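From the pump house

Last month I promised you an update on the Prirnik pump house, and then I went and filled the whole page with the plant sale, so sorry to everyone who wrote in asking. Quite a few of you did! I had no idea so many people in Staston cared about what goes on behind that green door by the allotments, but I'm delighted, because I've become a bit of a bore about it at home.

So, the news. We've spent most of September learning our way round the new control cabinet. The old one was a brown thing with a single lever and a drawer full of fuses, and if the water stopped you thumped it and rang Kyung-hwa Cho. The new one has rather more to say for itself. I went in for my first go at 7 in the morning with a flask of tea and a torch, and stood there like somebody who's been handed the keys to a submarine.

Kyung-hwa has been very patient with us. She fitted out the Caron site before ours and knows the layout inside out, and her advice for beginners was to leave the right-hand door alone and get to know the left one first. I took that to heart — the right-hand door is awfully busy, and I'm still working through her notes on it.
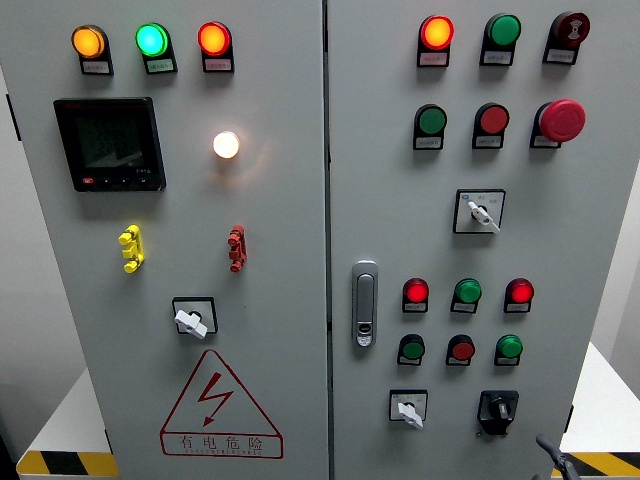 The new cabinet, with all three lamps across the top left lit.

I'm already fond of those lamps, amber and green and a sort of orangey red, all in a row like boiled sweets. There's a separate white one lower down, beside the meter, which gives off a lovely soft glow. The meter itself I find harder going. The figures are faint on that dark little screen and I have to get my nose right up to it with my reading glasses on, so if you're doing the log, do take your time and write down all three rows, not just the top one (I've been guilty of this).

Josée Zacharias has drawn up a new log sheet to go with it, with nice big boxes, and there's a stack on the clipboard by the door. She's also asked me to say that the old sheets are no use any more, so please stop using up the pad. She found 4 of them in the folder last week and she knows your handwriting.

One serious bit. You'll all have spotted the red triangle with the lightning bolt, low on the left door. The wording under it is in Chinese, 有电危险, which means "danger, electricity", and I can't put it better than that. Reading the meter is fine for anyone on the rota. Opening the doors is for Kyung-hwa only, even if something is buzzing, even if you used to do it on the old one.

We still need two people for the early readings through the winter. It takes ten minutes and you get to see the lamps! Drop a note through my door or catch me at the allotments, where I'll be lifting the last of the beetroot.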